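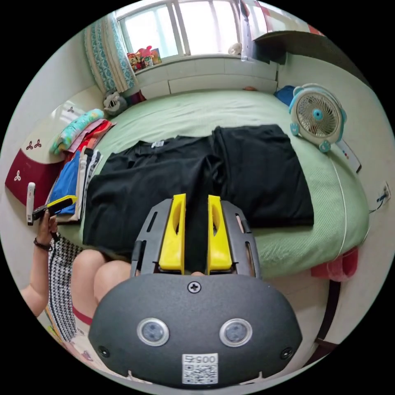 One tester on the Cunditz trial said the fingers were the best part of the kit and the lens covers the worst, and wanted to know why a smear on the glass had not been listed as a stop item from the start. It is now item 2. Other comments from the July round have been worked into the list as well.

Vosetton hand-held gripper kit: pre-session inspection, home laundry and bedroom tasks

Applies to single and paired units. Mark each item P (pass), F (fail) or N/A. Any F on items 1 to 5 stops the session.

1. Finger mounting. Both yellow fingers seated square on the slotted plate, no side play. P
Comment: check by hand with the trigger released. Do not lever the fingers apart with a tool.

2. Lenses. Both clear, no smears, no lint against the bezel. F, cleaned, then P
Comment: lint from dark cotton is the usual cause. Dry cloth only.

3. Housing screw. Flush and tight. P
Comment: the manual gives no torque figure. Vosetton should supply one.

4. Code label. Flat, readable, number matches the session sheet. P
Comment: one corner on the spare unit is lifting. Replace before next use.

5. Trigger return. Fingers open fully within one second of release, 22 cycles without sticking. P

6. Finger wear. Inner faces free of splits and hard edges. P
Comment: unit log stands at 2,834 closures. Slight polishing at the tips — within limits, but thin jersey will start to slip if it goes further.

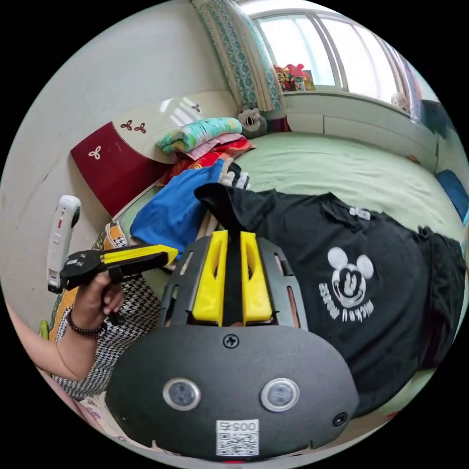 7. Second unit. Repeat items 1 to 5 in full. P
Comment: the Moffat checklist allows a short check on the second unit. We do not accept this. A fault on either side spoils the paired recording.

8. Work surface. Sheet pulled flat, garments within reach of both units without leaning. P
Comment: the operator's knees should not be used to brace the housing.

9. Wrist and sleeve. Nothing able to enter the slots or catch on the plate. P, with note
Comment: beads and bracelets are allowed if they sit clear of the trigger. Loose cuffs are not.

10. Light. No lens pointed straight at a bright window for the whole of a fold. P
Comment: exposure recovers in 3 seconds on the current firmness setting (firmware menu, page 5 — the heading is misprinted in the manual).

11. Storage. Fingers closed, unit on its back, case lid not resting on the plate. N/A, session still open

Overall: fit for use. Outstanding: label on spare unit, torque figure, manual correction.

Last updated: Sat 1 September

Filed under: Kit Checks / Grippers & Hand Tools

Related items
Zosden charging dock: inspection sheet
Replacing gripper fingers on the Vosetton kit
Cunditz trial: fault log summary
Lens cleaning for dusty rooms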